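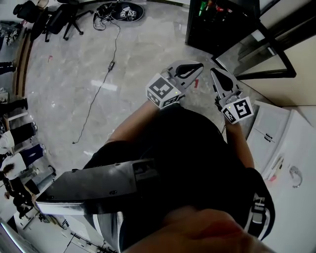 Two hand-held grippers with marker cubes fitted, seen from the operator's position.

Filed under: Lists > Manipulation Hardware > Evaluation and Loans

To all members of the evaluation list:

The message quoted at the end of this post asked for the results of the hand-held gripper trial. A full report will be placed in the Trelton archive when the review is complete. The following summary is provided for groups that must make equipment decisions before then.

Two hand-held grippers were compared. The Melis unit and the Prerkura unit were each used by the same operators, on the same set of tasks, with one gripper in each hand and the pairs changed between sessions. Pose was taken from the printed marker cube mounted on each gripper. A total of 2,139 demonstrations were recorded. Of these, 76 were rejected at the first check, and the remainder have been passed to the controller group at Rustcombe.

Most rejected recordings were lost to poor marker tracking. Tracking failed most often when the operator turned the wrist inward and the forearm came between the cube and the overhead camera. The Melis cube sits farther forward and was less affected. Groups using the Prerkura unit are advised to raise the cube mount by 10 mm and to repeat the calibration after doing so. The older calibration file must not be reused with the raised mount.

With respect to the fingers, both units held small boxes and cloth without difficulty. The Prerkura fingers closed more evenly on thin items such as cards. The Melis trigger required less force, and operators reported less fatigue in the second hour. The Melis unit has a mass of 380 grams without its cube; the Prerkura figure will be given in the report once the scale has been checked.

No recommendation is made at this time as to which unit should be adopted for the shared pool. The arm tests, in which the same fingers are mounted on the robot and the recorded motions are played back, are scheduled for April. Sites wishing to take part should reply to the list with the arm model and controller version they intend to use.

Ho-yin Ho
Gripper Evaluation, Trelton

Earlier message:

> Dear colleagues,
>
> Our site is preparing an order for hand-held grippers and
> would be grateful for any results from the Trelton trial,
> even in draft form. We have three questions.
>
> Did the marker cubes remain in view when both hands were
> working close together? Can the fingers be moved from the
> hand-held body to the arm without a new calibration? Were
> the two units tested with the same camera settings?
>
> We are able to lend an arm for playback tests if one is
> needed.
>
> Rustcombe Equipment Office

In reply to the second and third questions: a new calibration is required whenever the fingers are moved, and the camera settings were identical for both units. The offer of an arm is accepted with thanks.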